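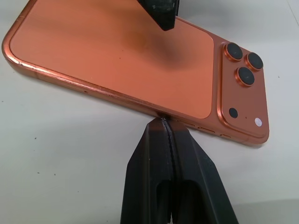 Soporte de escritorio Marti para el móvil: opinión tras dos meses de uso

Trabajo en casa y el teléfono pasaba el día tumbado en la mesa, al lado del teclado. Para leer un mensaje tenía que cogerlo, y una vez cogido ya no lo soltaba. En diciembre compré el soporte Marti, de la casa Ostent, con la idea de tenerlo de pie, a la vista y fuera de las manos. Me costó 8 euros más que el Gindum, el otro que estaba mirando.

Llega en una caja de cartón pequeña, sin plásticos. Dentro vienen la base, el brazo, una llave Allen y una hoja de instrucciones en cuatro idiomas. El montaje son dos tornillos. Conviene no apretar el de arriba del todo hasta haber probado la inclinación, porque luego hay que aflojarlo otra vez y la llave entra justa.

La base es de acero pintado, redonda, con una goma fina debajo. El conjunto pesa 173 gramos en mi báscula de cocina. Con el teléfono en vertical aguanta bien y se puede tocar la pantalla sin que se vaya hacia atrás. En horizontal la cosa cambia: si se pulsa en una esquina, el brazo gira un poco. Para ver un vídeo da igual. Para escribir, molesta.

La bisagra es lo mejor del producto. Va dura los primeros días y después se queda en un punto cómodo. La altura, en cambio, es fija. En una mesa normal y con una silla normal, la cámara frontal queda por debajo de la barbilla, así que para videollamadas hay que ponerle un libro debajo. El Gindum tiene brazo telescópico y resuelve ese problema, aunque por lo que vi en la tienda cabecea más.

El hueco para el cable está detrás y es ancho. Entra cualquier cargador que yo tenga en casa, incluido uno con el conector bastante grueso. Las pestañas delanteras son de silicona y recogen polvo; se limpian con un paño húmedo. Con funda gruesa el teléfono entra, pero queda adelantado y conviene inclinar el brazo un poco más.

Lo compré en Vendo. El envío tardó dos días y el primero que recibí venía con la goma de la base despegada por un lado. Escribí por la mañana, contestaron esa misma tarde y me mandaron otro sin pedirme que devolviera el defectuoso. Ese lo pegué con cola de contacto y está en la cocina, donde lo uso para las recetas.

¿Lo volvería a comprar? Para la mesa de trabajo, sí. Para llevarlo en la mochila, no: no se pliega y la base ocupa demasiado. Quien haga muchas videollamadas debería mirar antes uno regulable en altura.

A favor: bisagra firme, hueco del cable, atención de la tienda.
En contra: altura fija, algo de giro en horizontal, silicona que atrae el polvo.

Nota: 8 sobre 10.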